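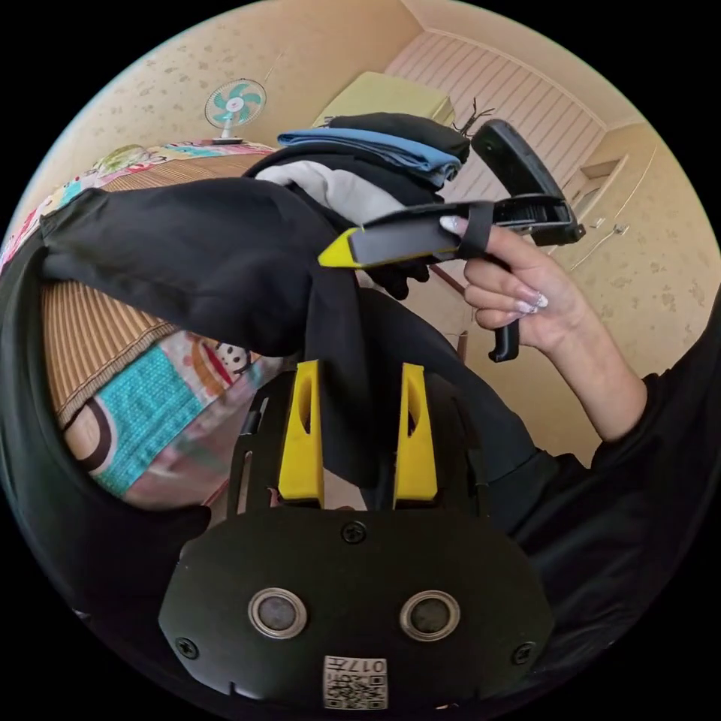 A black garment held between two yellow gripper fingers.

Dinance Portfolio Tracker, one year of use

I paid for Dinance last November after my old spreadsheet got too slow to open. I have three accounts: a retirement account at Bornach, a regular brokerage account at Psarras, and a small savings account that doesn't do much. I wanted one page with all of it, plus dividends, and I didn't want to type in prices by hand.

Setup took an evening. Bornach linked on the first try. Psarras asked for a code by text and then asked for it again every morning for a week, until I found the setting called "remember this connection" at the bottom of the second menu. It should be on by default.

The holdings page is plain and I like it. You get the name, number of shares, what you paid, what it's worth, and the yield on cost. You can sort by any column. The charts are slow on a phone and fine on a laptop.

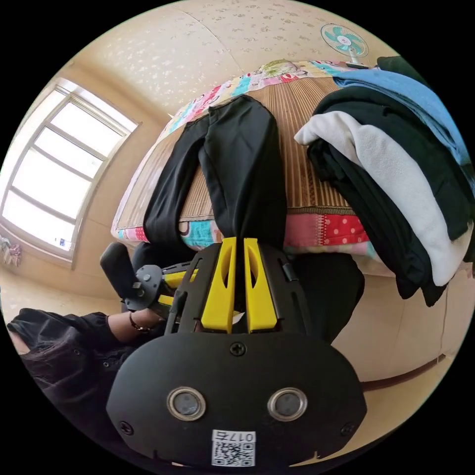 Dividends are the main reason I would keep it. The calendar shows what is due in the coming months and marks each payment when it lands. It missed one, a special dividend from Genlow, and I had to add that myself. Regular payments have all been right, including two that were reinvested as partial shares. My spreadsheet never handled those well.

The tax report is weaker. It lists sales by date and shows gains and losses, but it assumes first in, first out for everything. If you pick your own lots, as I do, the numbers won't match your broker's form. I sold 200 shares out of a newer lot in the spring and Dinance still shows a gain of $2,000 when the real one was $800. Support answered the same day and said lot selection is planned. They didn't give a date. For now I use the broker's forms and ignore that page.

Export works. You get a CSV file with every transaction in it, and I opened it in my old spreadsheet without any cleanup. I save a copy every few months.

There is a news tab. I turned it off.
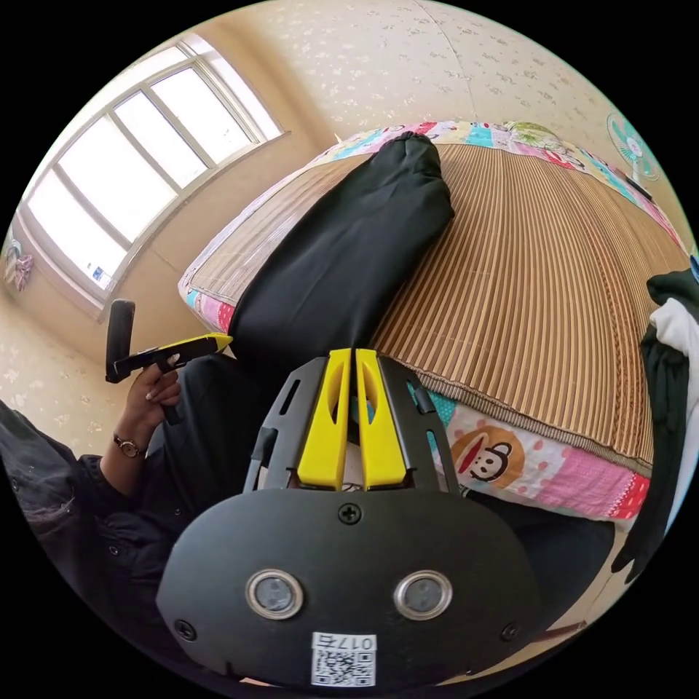
Zarmeena Farooqui commented that her Psarras link drops whenever she changes her password, and that relinking gave her a second copy of every purchase. Deleting the old account before adding the new one fixed it, she wrote, but she lost her notes.

I haven't changed my password since I signed up, so I can't confirm that. I would export first.

I renewed for another year. Anyone who sells often and chooses lots should wait for the tax report to be fixed. For buying, holding and collecting dividends, it does the job.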